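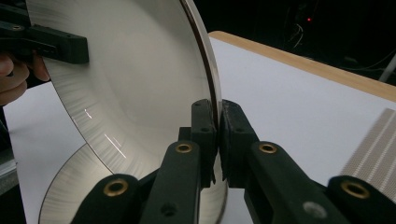 Open day at the Brinthorpe creamery, Fri 21 June

The creamery sits on the lane behind Brinthorpe church and opens to visitors twice a year, once in summer and once in December. I booked the morning tour, which was limited to 40 people split into two groups. Parking was in the field opposite. It had been raining and the gateway was soft, so I was glad of my boots.

We started in the old cart shed, where tea was laid on and we were given hairnets and blue overshoes. Beards had to be covered as well. Rings and watches came off and went into envelopes with our names on. The safety talk took ten minutes and most of it was about wet floors.

The business began in a farmhouse kitchen and moved into the present building after the dairy herd was sold. They no longer keep cows. The milk comes by tanker from two farms in the next valley, and on the day we visited the delivery was 2,600 litres. It arrives before five in the morning, so we had missed it by some hours. Our guide said that everything else in the day is timed from the tanker, including when people have their breakfast.

The make room is viewed through a window from a raised walkway. By the time we got there the curd had been cut and the whey was being run off. It was hard to hear over the pumps, and those at the back of the group missed a good deal of the talk. A speaker or a printed sheet would help. I asked about the whey afterwards and was told it goes to a pig farmer, who collects it the same afternoon.

They make three cheeses. The Brinthorpe is a plain hard cheese sold at six months. The Irnholm is softer and washed in brine, with an orange rind. The third is a blue called Ní Chonaill, from a recipe that came over from Ireland with one of the founding families. It is only made from spring to early autumn and makes up a small part of sales.

The ripening store was the best part for me. It is cut into the bank at the back of the yard and kept cool by the ground for most of the year. A chiller made by Dranix was put in after a hot summer when a whole batch sweated and had to be sold off for cooking. The store held 1,379 cheeses on the morning of our visit, according to the board by the door, which is changed daily. Each one is turned by hand every week. We were allowed in 6 at a time and asked not to touch the shelves. The smell of ammonia is strong near the washed-rind cheeses and one visitor had to step out.

Tasting was back in the cart shed. We had each cheese at two ages, with plain crackers and slices of apple. The older Brinthorpe was crumbly and quite sharp. I preferred the young one. The Irnholm is much milder than it smells. There was no pressure to buy, though the shop stays open for an hour after the tour and most people went in. Cards are taken. Bring a cool bag if you have a long drive home.

A few practical points. The walkway has steps and no lift, and pushchairs have to be left in the yard. There is one toilet, next to the shop. Dogs are not allowed past the gate. The tour took two and a half hours with the tasting, half an hour longer than advertised. Bookings for the December open day are taken in the shop or by phone.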